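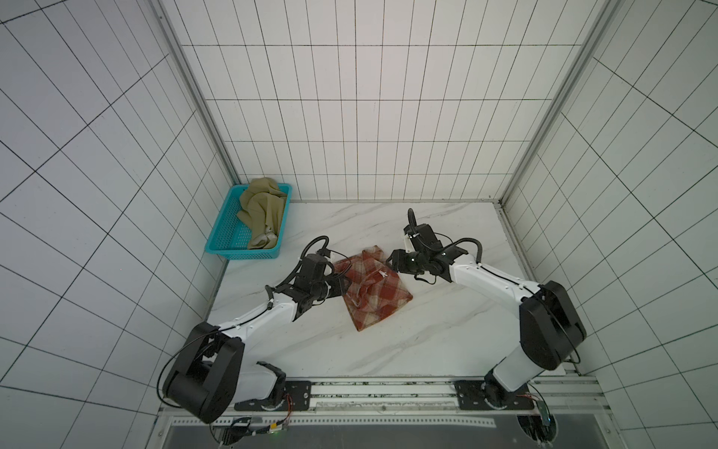
Figure 7. Plaid cloth, loosely folded, with an olive cloth in the blue basket behind it.

Share 55 Comments 7
Search this journal

4.2 What counts as folded?

I went into this part of the study thinking it would be the easy one. We had our cloths, we had our baskets, and all I needed was a rule for saying which pieces were folded and which weren't. Golnar Yazdani, who coded the material with me, thought we'd have it settled before lunch. We were still arguing in February!

The trouble is the middle ground. Look at the plaid cloth in Figure 7. It has been brought into something like a rectangle, but a rough one, and a corner hangs out of the bundle toward the near side of the table. My first code for it was "folded." Golnar's was "gathered." We both had good reasons, and I still think mine was fine (she is welcome to write her own paper). The olive cloth in the basket gave us no such trouble. It is bunched up, one end pokes a little over the rim, and we both wrote "crumpled" without a word.

So we gave up on a simple yes or no and went to a scale with four steps: flat, folded, loosely folded, crumpled. A cloth is "folded" if its edges line up closely enough that you could stack another one on top and expect the pile to stay put. It is "loosely folded" if you can see that it has a shape but you wouldn't put it on a shelf like that. Everything bunched, balled or stuffed is "crumpled," including cloths that look quite soft and tidy on top. That last bit matters for baskets, where the top layer can fool you. We coded only what showed and left the hidden part alone.

Pattern turned out to be a bigger deal than I expected. With checks and stripes you can follow a line across the cloth and see right away where it breaks or turns, so a sloppy fold looks sloppy. A plain cloth hides a lot. The olive one has folds and creases all through it, but to say how they run I'd have to guess, and I tried hard not to guess. When we went back over all 324 pieces in the set, most of our arguments about plain cloths were of this kind - one of us had followed a crease and the other had followed a shadow. For patterned cloths we argued more about the corners.

Corners, then. Our early rule said that any corner sticking out moved a cloth down one step. It was too harsh. Plenty of people I know fold a dish towel with a corner out and call it done, and I do it myself when I'm in a hurry. Mahtab Ghorbani read an early draft and asked whether we were measuring folding or measuring my mother's standards, and fair enough. In the final version a loose corner counts only if the outline of the whole bundle is uneven too. The plaid cloth meets both conditions and stays at "loosely folded," the code used in the rest of this paper.

One more note on baskets. We treated a cloth in a basket as put away for the purposes of Section 5, whatever its shape, and kept its shape as a separate code. I like this split a lot. Lots of homes run on baskets full of crumpled things, and the people who live in them would be surprised to hear that their laundry isn't put away. It also means the olive cloth scores well on place and badly on shape, and the plaid one, out on the tabletop, goes the other way. Section 5 takes up place first.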